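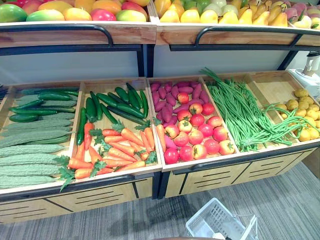
果蔬陈列架,上层左边摆芒果,右边摆梨。

九月份的菜怎么放:从留存记录说起

Plenda 合作社九月份的菜箱比平时重。夏天的瓜果还没收尾,秋天的根茎菜已经开始进箱,同一周里既有番茄和甜椒,又有南瓜和甜菜。社员来信最多的也是这个月,问题大多和保存有关:梨硬得咬不动,蘑菇两天就发黏,生菜在抽屉底下烂成一摊。

去年我们请社员做了一次厨余记录。发出去386份表格,最后交回来的完整记录是42份。数量不算多,但填得很认真,有几户连扔掉的葱叶都写了。整理记录的是Larasati Pattinasarany,她把每一条按品种、放置地点和扔掉的原因重新归类,花了好几个晚上。下面的内容有一部分来自这些记录,有一部分来自Raju农场的种植户和配送点多年的做法。各家厨房的温度和湿度差别很大,请按自己的情况调整。

扔得最多的是什么

叶菜排第一,这在意料之中。第二是香草,主要是香菜、欧芹和罗勒。第三有些出乎我们意料,是面包,不过面包不在菜箱里,这里就不多说了。

按原因分,写得最多的是“忘了”。菜放在冰箱下层抽屉里,上面压着别的东西,等翻出来的时候已经不能吃。第二是“买多了”,第三是“放错地方”。“送来时就坏了”的有,但很少,集中在草莓和无花果这两样上。凡是收到就有问题的,请当天给配送点留言,我们会在下一箱里补上。隔了一周再说,我们就很难判断是路上的问题还是家里的问题了。

Larasati还注意到一件事:把菜箱当天拆开、当天分好的家庭,扔掉的东西明显少。有些人下班晚,箱子在门厅过一夜,第二天才打开,夏天这样放,叶菜的损失很大。她建议至少先把叶菜、香草和蘑菇取出来放进冰箱,其他的第二天再处理也来得及。

要等它熟的水果

梨、芒果、牛油果、猕猴桃、桃和李子,采下来之后还会继续变软变甜。这类水果送到您手里的时候往往偏硬,原因很简单,熟透了的经不起运输。

梨要特别说一说。多数西洋梨是从里往外熟的,等到外面摸起来已经很软,果心常常已经发褐。判断的办法是用拇指轻按果柄旁边的位置,那里稍微有一点松动就可以吃了。梨身中段还是硬的也没有关系。在室温下放几天,每天按一次,到了那个程度就移进冰箱,还能再撑几天。有些品种采下来后需要先冷藏一段时间才能正常转熟,Raju农场出货前已经处理过,家里不用再做。

亚洲梨,也就是大家常说的沙梨、水梨,情况不一样。它们采下来就是脆的,能直接吃,放在冰箱里可以保存很久,没有必要等它变软。箱子里两种梨都可能出现,标签上会写。

芒果看颜色不太可靠。有的品种熟了仍然是绿皮,有的还没熟就已经带红,红的那一面多半只是晒到太阳的那一面。比较可靠的是手感和果蒂处的气味。放在室温下,不要叠得太高,叠压的地方容易先软先黑。没熟的芒果放进冰箱会受冻伤,果皮出现灰褐色的斑,之后拿出来也很难再熟透。切开后吃不完的,去皮切块,平铺冻硬后装袋,做奶昔或者拌酸奶都合适。

牛油果和芒果的处理办法差不多。想让它快些熟,就和一根香蕉一起放进纸袋,袋口折一下。塑料袋不透气,里面容易积水,不建议用。

乙烯的问题

上面提到的香蕉加纸袋,利用的是水果自己释放的乙烯气体。苹果、香蕉、熟梨、熟桃、番茄都会放出乙烯,苹果和香蕉尤其多。需要催熟的时候它是好东西,旁边要是放了叶菜、西兰花、黄瓜或者胡萝卜,就麻烦了。叶菜会发黄,西兰花会开花,胡萝卜会发苦。

厨余记录里有一户连续几周写“黄瓜变黄、变软”,Larasati打电话去问,才知道黄瓜一直和苹果放在同一个盆里。分开以后,这一条就从记录里消失了。

家里空间不大的,只要记住把苹果和香蕉单独放就行,其他的不必太讲究。香蕉挂起来或者放在离其他蔬果远一点的台面上。苹果如果打算放很久,装袋放进冰箱,袋口不用扎得太紧。

叶菜和香草

叶菜最怕两件事,一是干,二是叶面上的水排不掉。听起来有点矛盾,处理的时候要掌握一个度。

生菜、菠菜和小白菜,送到之后先把烂叶和压伤的叶子摘掉。一片烂叶会带坏旁边的一片,这一步最好不要省。如果两三天内吃完,可以先洗好,甩干,用干净的厨房布或者厨房纸松松地裹住,放进盒子或者袋子里。如果要放更久,就先不洗,只裹布,吃之前再洗。布摸起来湿透了就换一块。

已经蔫了的叶菜不一定要扔。放在冷水里泡一阵子,多数能挺回来,拌沙拉不一定好看,炒和煮都没有问题。发黏、有异味的不要再救。

白菜、卷心菜这类结球的菜很耐放,外层叶子干了剥掉就可以。切开的卷心菜,切面贴着保鲜膜放,用的时候从切面薄薄削去一层。

香菜和欧芹可以像插花一样插在水杯里,杯口套个袋子,放进冰箱门上的格子里,隔天换水。罗勒不喜欢冷,放进冰箱叶子会变黑,插在水里放在室温下,避开太阳直晒。葱可以连根插水,也可以切成葱花冻起来。冻过的葱花软塌塌的,煮汤、炒蛋够用。

Ilham Tahiri在配送点管冷库,他的做法更省事。他把吃不完的香草全部切碎,和橄榄油一起装进制冰格,冻硬以后倒进袋子里,炒菜时取一块下锅。他特别提醒,这种香草油只能冷冻,不要放在室温下或者长期放在冷藏室里。大蒜泡油也是同样的道理,室温下泡着的蒜油有肉毒杆菌的风险,请不要自己做了摆在台面上。

番茄、甜椒、茄子和黄瓜

番茄进不进冰箱,社员之间争论过很多次。我们的建议是,没有熟透的放在室温下,果蒂朝下,避开太阳。熟透了又一时吃不完的,放进冰箱,吃之前提前拿出来回温。冷藏会让香气变淡,但总比烂掉好。裂口的番茄当天用掉。

甜椒不太娇气,放在冰箱抽屉里,保持干燥,能放一个星期以上。红椒和黄椒比青椒成熟度高,也软得更快,先吃红的和黄的,青的可以往后排。切开以后去籽去膜,装盒,三天内用完。甜椒可以生冻,切条平铺在盘子上冻硬再装袋,解冻以后会出水变软,炒饭、煮酱都能用。

茄子和黄瓜都怕太冷。冰箱最里面靠近出风口的地方,黄瓜放几天就会出水点,茄子会从籽的周围开始发褐。靠门的一侧或者抽屉的前部温度高一点,比较合适。这两样最好三四天内吃掉。

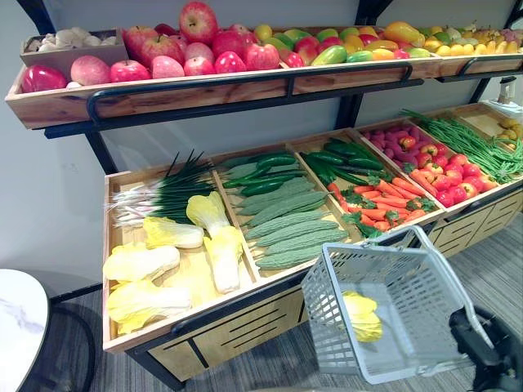

蘑菇的问题在于水分。蘑菇本身含水很多,闷在塑料盒里,水汽散不出去,表面就会发黏。收到后从塑料盒或者保鲜膜里取出来,装进纸袋,袋口折上,放在冰箱中层。不要提前洗。要用的时候快速冲一下或者用湿布擦,擦完就下锅。有人说蘑菇一沾水就不能要了,这话有点过头,短时间冲洗吸不了多少水。

买多了或者开始变干的蘑菇,可以先切片干炒,等水分出来又收干,放一点盐,晾凉后分成小份冷冻。煮面、炖汤的时候直接放进去。记录里有几户试过生冻蘑菇,反馈都不好,解冻后口感像海绵。

根茎类和瓜

土豆要放在阴凉、黑暗、通风的地方。见光会发绿,发绿的部分和长出来的芽含有对人有害的物质,小块的可以深挖掉,整颗发绿或者味道发苦的请扔掉。土豆不建议和洋葱放在一起,放在一起两样都容易发芽或者变软。没有储藏室的家庭,用一个厚纸袋或者布袋放在柜子下层就可以。

洋葱和大蒜要干燥通风。挂起来最好,放在网袋里也行。塑料袋不行。切开的洋葱装进密封盒冷藏,几天内用完。

胡萝卜、甜菜和白萝卜,拿到以后先把叶子切下来。叶子会继续从根里抽水分,留着叶子的胡萝卜两三天就能弯成弧形。切下来的叶子不要扔,甜菜叶可以当菠菜炒,萝卜叶焯水后切碎拌豆腐或者包饺子,胡萝卜叶味道重一些,和坚果一起打成酱比较合适。根部装袋放进冰箱,能放好几周。

南瓜整颗的时候非常耐放,前提是皮没有破,瓜柄还在。放在干燥、不结冰的地方,下面垫一块板子或者报纸,不要直接挨着水泥地。Dilwyn Sayce种南瓜种了很多年,他说收下来的南瓜先在温暖干燥的地方晾上一阵,让皮变硬,放得最久。箱子里的南瓜已经晾过了。切开以后就只能放几天,去籽去瓤,切块冷藏,或者蒸熟压成泥冷冻。

西葫芦和老南瓜是近亲,却不能按南瓜的办法对待。它皮薄,冷藏四五天就该吃掉。

冰箱里怎么排

多数家用冰箱的下层抽屉有两个,有的带湿度调节。关小通风口的那个湿度高,放叶菜、西兰花、胡萝卜。打开通风口的那个湿度低,放苹果、熟梨、葡萄这些水果。没有调节的,用袋子来控制就可以:怕干的装袋,怕闷的敞着或者装纸袋。

针对“忘了”这个原因,交回来的记录里有不少办法。下面几条是写得比较多的:

在中层与视线平齐的位置留一个盒子,专门放本周要先吃掉的东西。做饭之前先看这个盒子。
冰箱门上贴一张纸,写上抽屉里有什么,用一样划一样。
新来的放后面,旧的挪到前面。这和店里理货是一样的道理。
冷冻的东西写上名称和月份,冻过的南瓜泥和红薯泥看起来没有区别。

还有一户每次配送的前一晚固定煮一锅杂菜汤,把抽屉清空。汤里放什么每周都不同,家里的孩子叫它“明天来菜汤”。这户人家交回来的厨余表是最短的。

Stunbridge的分享架

住在Stunbridge附近的社员可以把吃不完的整颗蔬果放到配送点门口的分享架上,谁需要谁拿走,不用登记。上个季度从分享架上送出去的有95公斤,最多的是西葫芦,其次是苹果。

请只放完整、没有切开、没有煮过的东西。叶菜请尽量在早上放,傍晚配送点关门前会把剩下的收走,能用的交给Mawar Tuhumury的厨房做成午餐,不能用的进堆肥箱。自家院子里种的也欢迎,贴一张条子写明品种,有没有用过药也请写上。野生蘑菇不收,无论您有多大把握。

分享架旁边放了一叠空纸袋和网袋,是大家还回来的。菜箱里的纸袋如果没有破,也请一并带回。木箱请务必还,每只木箱的押金已经算在第一期费用里,退社的时候会退给您。

两道用得上的菜

Mawar这个月给了我们两个做法,都是用来处理放得有点久的菜。

第一道是烤甜椒番茄酱。甜椒对半切开去籽,番茄对半切开,洋葱切成大块,连皮的蒜几瓣,全部摊在烤盘里,淋油撒盐。烤箱用中高火,烤到甜椒边缘发黑、番茄塌下去。取出来把蒜从皮里挤出来,连同烤盘里的汁水一起打碎。喜欢吃颗粒的用叉子压一压就行。装盒冷藏可以放四天,冷冻可以放几个月。拌面、抹面包、炖豆子都可以用。太酸的话放一点糖,或者在烤的时候加一根胡萝卜。

第二道是梨和生姜的热甜水。过硬、等不及的梨,或者按软了卖相不好的梨都能用。去皮去核切块,发褐的地方削掉。加水没过梨,放几片姜和一小块冰糖,小火煮30分钟。硬的梨要多煮一会儿,煮到筷子能轻松穿过去。热吃冷吃都行,煮剩下的梨块第二天可以拌燕麦粥。Mawar自己会放一点香茅,没有就不放。

这两道菜都不需要按分量来,抽屉里有多少用多少。

几个来信问题

问得比较多的几件事,统一回复在这里。

洗菜要不要用盐水或者小苏打。流动的清水冲洗、用手搓,硬皮的用刷子刷,对大多数蔬果来说已经足够。西兰花和菜花里面容易藏虫,头朝下在盐水里泡一会儿再冲,可以把虫泡出来。不要用洗洁精洗蔬果。

发霉的部分切掉还能不能吃。硬的蔬菜,像胡萝卜、卷心菜,霉点小的话,连同周围切掉一大块,剩下的可以吃。软的水果,像桃、番茄、草莓,霉丝很容易长到里面去,整颗扔掉。一盒草莓里有一颗发霉,把它和紧贴着的几颗拿走,其余的仔细看过,尽快吃掉。

苹果表面的白霜是什么。是苹果自己的果粉,李子和葡萄上也有。它对果实有保护作用,吃之前再洗掉就可以。

甜菜吃完第二天颜色不对怎么办。对很多人来说是正常现象,甜菜的红色素没有被完全分解。如果没有吃甜菜也出现这种情况,请去看医生。

能不能换掉箱子里不喜欢的菜。可以,每周最多换两样,请在配送前一天中午之前在账户里改。晚于这个时间,Pukness仓库已经开始装箱,改不了了。实在不喜欢的,可以放到分享架上。

下个月的箱子

羽衣甘蓝和韭葱会在下个月进箱,番茄看天气,可能还有最后一批。Raju农场说今年的韭葱长得比去年粗,泥也比较多,清洗的时候请从中间纵向剖开,一层一层翻着冲。葱绿部分不要扔,煮高汤很合适。

新一轮的厨余记录也准备开始。表格比去年短,去掉了称重的部分,只写品种、数量和原因。Faizal Osman负责发表和回收,愿意参加的社员可以在取箱的时候跟他说一声,也可以在账户页面上勾选。去年填过的人不必重复填写家庭情况,从第二页开始就可以。纸质表格放在各配送点的取箱台上,填好后折起来投进旁边的信箱。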